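Palow completes 1000-box gripper trial at Skaltisstead

SKALTISSTEAD, June – Palow has finished its first side-by-side trial of two robot grippers on one of the fussiest jobs in a packing room: folding small corrugated boxes by machine.

The trial compared the Stindside, a gripper with slim tapered fingers, against the broader-jawed Jelínek. Each was given 500 blanks and the same controller settings, for 1000 boxes in all. The team went in expecting a close race and got a really interesting one!

The Stindside was quicker on long creases and crushed 6 boxes. The Jelínek crushed 28, mostly while closing the last flap, but it was far better at picking a flat blank off the table on the first try – a result that surprised everyone in the workshop.
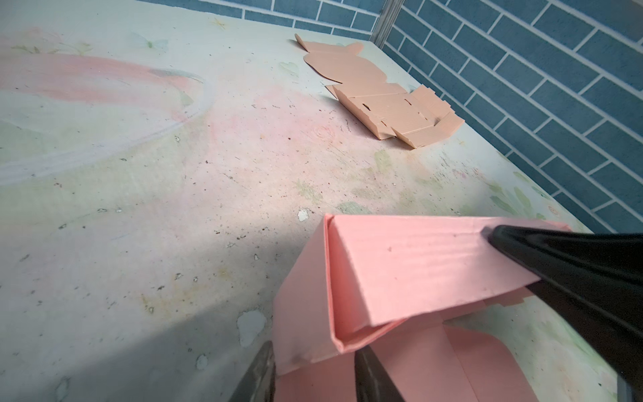

Small notched tabs gave both grippers the most trouble. A tab that sits slightly proud of its slot needs a light push from one finger while the others hold the panel steady, and the force limits had to be reset 2 times before either gripper managed it reliably.

Palow will now run the Stindside with softer fingertips and a second wrist camera angle. The full results, including the failed folds, will be shared with packaging shops that ask for them. Requests can be sent to the Palow workshop in Skaltisstead.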